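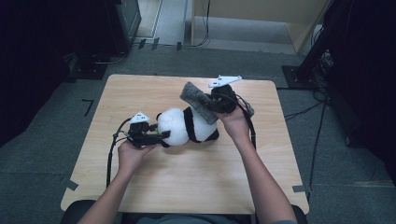
Dusting and freshening a plush toy

Plush toys that sit on a shelf pick up dust long before they look dirty. A dry clean every 2 months or so keeps most of them out of the washing machine.

Clear a table and wipe it down first. Wood or laminate is fine, as long as the surface is dry.

Lay the toy on its side. Steady it with one hand near the head and work with the other, using a soft, dry cloth or a felt block. Start at the back and use short strokes in the direction of the pile. On a black-and-white toy, do the white parts first – dark fluff shows up badly on pale fur.

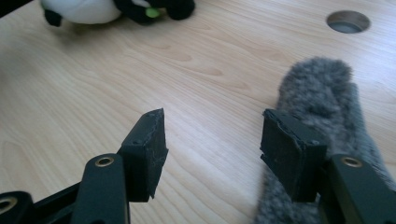

Wipe the tabletop again before you turn the toy over, then do the other side the same way. Ears and paws need a lighter touch, especially where the stitching is old.

If there is still a stale smell, put the toy in a pillowcase with two tablespoons of bicarb soda, shake it gently and leave it for 24 hours. Brush the powder out outdoors. Keep the toy away from heaters and direct sun, as the colour can fade.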